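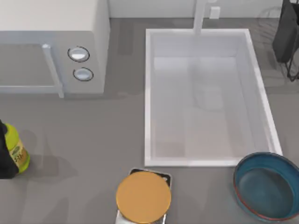

Microwave oven on a countertop, seen from above (computer rendering).

WUNDOW HOUSING COOPERATIVE
Minutes of the Regular Meeting of the Board of Directors
Held 22nd February in the ground floor meeting room, Condori House

Presiding: Karla Becerra, President
Recording: Heriberto Cisneros, Secretary
A quorum of directors was present. The building manager attended without vote. Members of the cooperative were seated as observers.

1. Call to Order
The President called the meeting to order and read the notice of meeting. The Secretary confirmed that the notice had been posted in both lobbies and mailed to non-resident members within the period required by the bylaws.

2. Approval of Prior Minutes
The minutes of the November meeting were presented. A director asked that the entry on the north stairwell be corrected to show that the handrail work was postponed at the request of the contractor, Fatard. The correction was accepted. Moved, seconded and carried that the minutes be approved as corrected.

3. Correspondence
The Secretary reported the following:
(a) A letter from a resident of the third floor concerning noise from the trash chute after 10 p.m. Referred to the building manager.
(b) A letter from the city on the change of schedule for bulk pickup. A copy has been placed on the lobby board.
(c) A request from the Zondport Community Chorus to rent the meeting room on a continuing basis. See item 7.

4. Building Manager's Report
The boiler was inspected and passed. One valve was replaced at the inspector's recommendation, and the invoice, in the amount of $309, has been paid from the maintenance account.

The leak over the mail room was traced to a failed seal at the base of the roof drain. The seal has been replaced. The stained ceiling tiles will remain in place until the next heavy rain so that any further leak can be seen. A director asked whether mail had been damaged. The manager replied that no resident had reported damage.

Storage cages on the lower level are to be labeled with unit numbers by their holders. Cages without labels will be listed in the next newsletter. The manager stated that no items will be removed without written notice to the member.

5. Laundry Room
The President opened discussion of laundry room hours, which had been carried over from the November meeting. Residents of the units directly above the room have asked for an earlier closing. Several members who work evening shifts spoke against the change and noted that the room is often full on weekends.

The board considered closing at 10 p.m. on all nights, closing at 10 p.m. on weeknights only, and keeping the present hours with rubber pads fitted under the machines. The manager advised that pads had been used at another property with fair results, but could not say how much they would help with the spin cycle of the older washers.

Moved and seconded that pads be fitted under all washers and that the present hours remain in force until the board has heard again from the units above. An amendment to close the room at midnight was offered and withdrawn. The motion carried with one director opposed, who asked that the vote be recorded.

6. Shared Kitchen, Condori House
The Secretary presented the request to refit the shared kitchen. The sink cabinet and flooring have been in use since the building was converted. Fatard has submitted a bid covering the floor, the sink cabinet and painting of the walls. The bid does not include appliances or electrical work.

Directors discussed whether appliances should be purchased by the cooperative or left to the floor representatives. It was agreed that any appliance placed in the shared kitchen must be owned by the cooperative and entered on the inventory. Residents may continue to bring small personal items but must take them back to their units after use.

Moved, seconded and carried that a sum not to exceed $2000 be set aside from the improvement fund for the floor and sink cabinet, and that painting be deferred. The manager is to obtain a second bid before any contract is signed.

7. Use of the Meeting Room
The request of the Zondport Community Chorus was taken up. Under the current policy, outside groups may reserve the room for single dates only. The President stated that a continuing rental would require a change of policy and asked whether directors wished to make one. Opinion was divided. Some directors favored the income, and others were concerned that members' own events would be crowded out in the fall.

By consent, the chorus will be offered single dates through the end of spring under the current policy. The Secretary is to prepare draft wording for a continuing-use agreement, including terms for cleaning, keys and insurance.

8. Financial Statement
The statement for the period was distributed and reviewed. Late carrying charges stand at $1052, owed by 3 units. Payment plans are in place for two of these. A letter will be sent to the remaining unit. The statement was received and filed.

9. New Business
A member asked that the bicycle room door be fitted with a self-closing hinge. Referred to the building manager for a price.

A member asked when the spring planting day would be held. The President replied that the date will be posted once the compost delivery has been confirmed.

10. Adjournment
There being no further business, the meeting was adjourned on motion duly made and seconded.

Respectfully submitted,
Heriberto Cisneros, Secretary

Related documents
Minutes of the November Regular Meeting
Meeting Room Policy and Reservation Form
Laundry Room Rules
Storage Cage Agreement
Notice to Members: Bulk Pickup Schedule

Wundow Housing Cooperative | Contact the Office | Copyright Wundow Housing Cooperative. All rights reserved. | Back to top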